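Skovwood 400 football pump, quick review

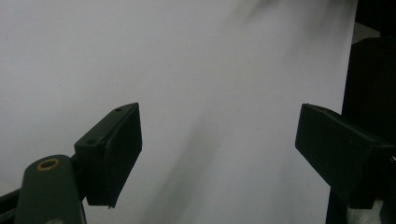
Pale surface, a few specks on it.

Bought the Skovwood 400 in October for our under 12s after the old hand pump finally gave up. Short version, buy it, but read the bit about the needle.

Good stuff first. Fast. A flat size 5 ball is up to pressure before the kids have their cleats on. Did 8 balls on one charge before a home game against Brirkcombe and still had battery left. Gauge reads the same as my old Šimek one, near enough for youth soccer.

Now the needle. Flimsy. Bent mine second week, and the spare is no thicker. Wet the valve first, go in straight, dont force it. Flinico needles fit the thread and are much tougher, wish I'd started with them.

Loud too. Very. Not one for the locker room while the coach is talking.

Box says good for 1,000 balls. No idea, ask me in a few seasons. Charging cable is way too short and the carry bag zipper sticks allready.

Would I get it agian? Yes, for a team. For one ball in the back yard, stick with a hand pump and save your money.

4 out of 5. Loses one for the needle.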